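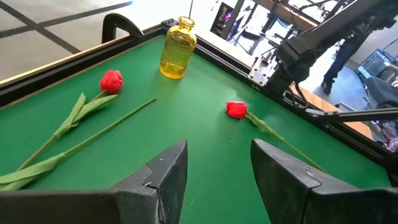
sokero_attic

July

Opening post, since the old thread got locked over the daffodil business. I have three fake tulips, red, long stems, and one yellow glass bottle with a round body and a short neck. I want them to become a centerpiece. At the moment they are lying on green felt looking like they've had bad news.

The bottle mouth is small. Do I put all the tulips in and hope, or pick a favorite and hurt the others' feelings?

stemcutter14
One. A narrow neck wants one flower. Cram it and you get a bunch of asparagus with ambitions.

nyarko_blooms
Disagree with stemcutter, as is traditional. Put in all of them, but cut the stems to different heights. Tallest at the back. Fake stems usually have wire in the middle, so use side cutters and leave your good scissors out of it.

stemcutter14
You can't un-cut a stem.

nyarko_blooms
You can't un-bore a dinner guest either.

haremthorpe_lil
Before anybody cuts anything, look at the leaves. Those are broad leaves and they start well down the stem. They won't go through that neck without a fight. I'd slide them up if they're the sliding kind, or bend them out so they hang over the shoulder of the bottle. I did 15 of these for a church supper and lost most of a thumbnail.

sokero_attic
They don't slide. I pulled one and it made a noise.

haremthorpe_lil
Then bend.

two_left_trowels
Am I the only one bothered by red and yellow together? Looks like a condiment station. Put them in a plain white pitcher and save the bottle for a candle.

nyarko_blooms
Red tulips against yellow glass is cheerful. Some of us like cheerful.

two_left_trowels
Some of us like mustard, too.

stemcutter14
For once I'm with nyarko. The yellow is the best part, and the texture in the glass will hide the ugly ends of the stems. Clear glass shows everything. Put 2 inches of sand in the bottom, though, or it'll tip with those long stems.

haremthorpe_lil
Sand through that neck? Bring a funnel and a free evening. Glass beads are worse, don't ask.

sokero_attic
Update: one tulip in, leaves bent out, leaning left. Dinner is at 6 and the other two are going in the pitcher. Side cutters are back in the drawer.

nyarko_blooms
Coward.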